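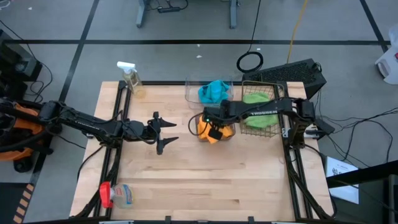

Orange cloth in the small bin, teal-blue in the big one behind.

I've gone over almost entirely to cloths in our kitchen, and people keep asking how I stop them turning into a smelly heap under the sink. Well, mostly by being fussy about colour! One colour for worktops and the table, another for floors and anything the dog has been near, and never the two shall meet (my mother-in-law broke this rule at Christmas and I'm still thinking about it).

Clear tubs are the other half of it. I used to have a lovely lidded basket and never once looked inside it. With a see-through tub I know when we're nearly out, and I don't go buying another pack in Tarnham just in case. Leave the lids off, by the way. A cloth that's even slightly damp will go sour under a lid by the next morning.

Washing. Sixty degrees for kitchen cloths, with ordinary powder, and NO fabric softener. Softener coats the fibres and then the cloth just pushes water round the table, which drove me mad for years before my neighbour Sherif Ragab put me right over the fence. If you've got a drawer full of softened ones already, run them through a hot wash with half the usual powder and an extra rinse. Mine took two goes. Microfibre wants a cooler wash, so check the label, and keep it well away from towels or it'll come out covered in fluff.

Stained ones I soak overnight in a bucket with a scoop of oxygen bleach. Turmeric is the worst. It does fade if you peg the cloth out in proper sunshine, though in January you may have to wait until May for that.

How many do you need? I keep 12 for the kitchen and it gets us through a week with two messy children. You don't need to buy nice ones either. I cut up an old flannel sheet last year and got up to 50 squares out of it, edges done with pinking shears, no sewing at all. They fray a bit in the first wash and then settle down.

When a worktop cloth gets thin it's demoted to the floor pile, and after that it goes to the shed for bike chains. Oily ones go straight out to dry flat on the path, never scrunched up in a corner, especially if you've been using linseed oil, which can heat up and catch fire all by itself.

Next time I'll do tea towels, which I have opinions about.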